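How to Check a Campus Speaker's Crowd Claim

February, by the Belkadi desk

Every political group that books a college hall says it was packed. I don't take their word for it, and you shouldn't either.

1. Get the room's posted capacity. The fire office has it. When the Famus student league claimed 2685 people at Ekesov Hall, the posted limit was 1462.

2. Ask what "attended" means. Sign-ups are free and cost a student 30 seconds. Some groups add livestream clicks and hope you won't ask.

3. Find out who was bused in. Nearly 250 seats at one Brirkska forum went to paid staff and donors. That's legal, but it says little about what students think.

4. Read the contract. At a public college you can file a records request for the rental form, the fee and the security bill. Expect a slow answer, and ask again.

5. Write down your sources before you post a number. If all you have is a press release, say so.
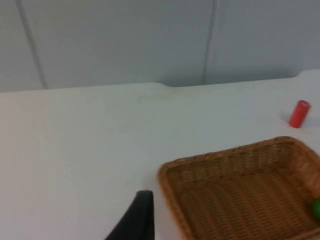 Reader comments

"Our records office took two months and blacked out the fee. Is that normal?"

"Common enough. Appeal it in writing."

"Both parties do this. The sign-up trick was old when I was in school."

"Step 3 seems unfair. Donors can be interested in a speech too."

Last updated: February, 4:10 p.m.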